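Equipment plan, second quarter – report to the Gostine fund

Spending is on track. Of the eight pairs of hand-held grippers in the plan, six have been delivered and are in daily use at the Jeketti site. The last two are on order from Zernov and should arrive in July.

We have put off the second robot arm. The quote came in higher than we budgeted, and the household tasks can go ahead on grippers alone until fall. We ask to move that money to spare finger parts, wrist straps and storage – the parts wear out faster than planned.
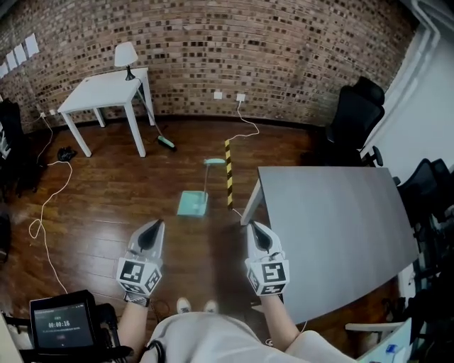

Sơn Hà agreed to the move on Thursday but wants a fresh quote for the arm before the fall budget is set.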